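Start | Tagebuch | Archiv | Kontakt

Kategorie: Standort & Wirtschaft, Notizen

Gewerbegebiet, zweiter Anlauf
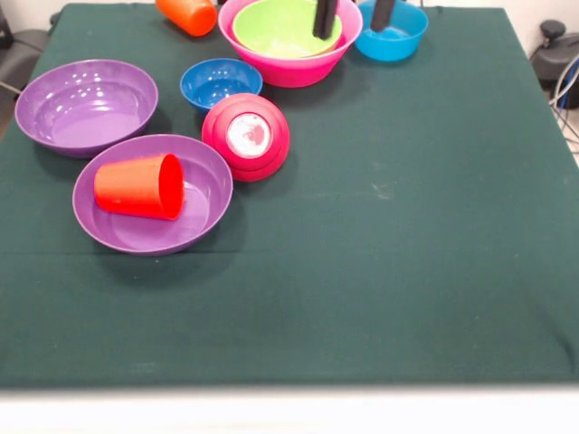

Puvport, 4. Mai 2023

Kurz nur, bin müde. Sitzung zur Ansiedlung Millier bis halb acht, davor den ganzen Tag Telefon. Ergebnis: vertagt. Wieder. Die wollen die hintere Parzelle, wir haben die vordere erschlossen – Leitungen, Wendehammer, alles da. Hinten fehlt der Kanal. 46 Arbeitsplätze stehen im Papier, im April waren es noch 34. Woher die zwölf kommen, konnte mir keiner sagen. Nachfragen!!

Grunberg hat abgesagt, per Mail, zwei Zeilen. Gehen nach Onsri, dort billigerer Boden und der Bahnanschluß. Ärgert mich mehr als ich dachte. Acht Monate Gespräche, drei Besichtigungen, einmal im Regen über den Acker mit den falschen Schuhen.

Mittags Förderantrag durchgegeangen. Anlage 2 fehlt noch immer, liegt angeblich beim Kreis. Der Kreis sagt, liegt bei uns. Also nochmal suchen, blauer Ordner oder Keller.

Gut war: der Stammtisch der Handwerksbetriebe. Voller als sonst, viel Gemecker über die Gewerbesteuer, aber auch zwei, die ernsthaft erweitern wollen. Klein, beide. Vieleicht sollten wir uns um die mehr kümmern als um Millier. Morgen zurückrufen, vor zehn, danach Kämmerei.

Essen vergessen, nur Brot. Bett.

Letzte Einträge:
Breitband, die Dritte
Messestand abgebaut
Leerstand in der Marktstraße
Haushaltsplan, Randnotizen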